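Will upholstery foam in the window stop street noise, or am I about to waste a weekend?

Posted by Greer Halliday in Home & Repairs

I rent a second-floor bedroom that faces a bus stop. The bus idles. The people waiting for the bus have opinions. At 5:40 every morning a man drags a metal gate open, and I have come to know that gate better than I know most of my cousins.

My plan is to cut foam to fit the window opening and wedge it in at night, then take it out in the morning so I don't live in a cave. I've been looking at foam of every sort for two weeks now and it has stopped being fun.
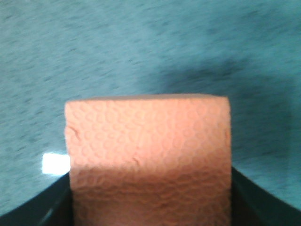
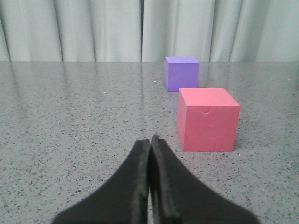
The window is an old double-hung, single pane, and the lower sash rattles when a truck goes by. I can't replace it and the landlord won't, having explained to me at length that the window is "original," as though I might want to buy a postcard of it. Budget is $100. I can use a saw if supervised.

What thickness do I want? Does density matter? A guy at work swears by egg cartons, but he also swears by a diet of mostly almonds, so I'm asking here.

3 replies

Weidong Qin
Foam is good at one thing and you want it to do a different thing. Soft open-cell foam soaks up echo inside a room. If you stuck it all over your walls, your bedroom would sound less like a bathroom, and you would hear the bus with wonderful clarity.

Blocking sound takes weight and a tight seal. A window plug can work, but the part doing the work is a heavy board, and the foam is there to grip the sides and close the gaps. I made one for a room over a bar and it got me through a two-year lease. Here's what I did:

Measured the opening at the top, middle and bottom. It was a different width each time. Yours will be too if the window is "original."

Cut a piece of half-inch MDF a little smaller than the opening all the way around. The lumber yard will cut it if you ask nicely and bring the numbers written down.

Ran closed-cell weatherstrip around the edge, thick enough that the plug had to be pushed in with some effort.

Screwed two drawer handles to the room side. I skipped this at first and had to get the thing out with a butter knife.

Leave as much air space as you can between the plug and the glass. A few inches helps a lot, especially with low rumble. If you have leftover soft foam, glue it to the side facing the glass. It does a little.

Before any of that, fix the rattle. Put rope caulk around the lower sash. It costs next to nothing and peels off when you move out. Do that first and sleep on it for a couple of nights. I'd guess a third of your problem is gaps.

You will still hear the bus. Diesel engines at idle are about the worst case. You'll hear the people a lot less, and the gate should go from "in the room" to "somewhere in town."

One warning: if that window is your way out in a fire, the plug has to come out fast, in the dark, by someone half asleep. Practice it. And check for moisture on the glass in winter, because mine grew something green behind there.

Dilruba Abeysekara
egg cartons do nothing. I had 17 of them on my wall in college and my neighbor could still sing along with me. earplugs are like 2 dollars. just saying

Chie Kudo
Agree with Weidong on nearly all of it, though I'd argue about the MDF. It's heavy, and lifting it in and out every day gets old by Thursday. Mine now lives behind the dresser and comes out only when the Vornitz brothers across the street are having people over.

If you know you're lazy (I say this with love), get the rope caulk and a fan. The fan covers more of the talking than you'd think, and you don't have to be awake to operate it. I'd spend the money in that order and buy the board only if you're still angry.

Also, ask the gate man to oil his gate. I did this with a neighbor's gate once. He was perfectly nice about it and had no idea it squeaked, being the only person on the block who was fully awake when it happened.

Greer Halliday
Rope caulk is in. The rattle is gone and I can now hear the gate much better. Getting the board cut on Saturday.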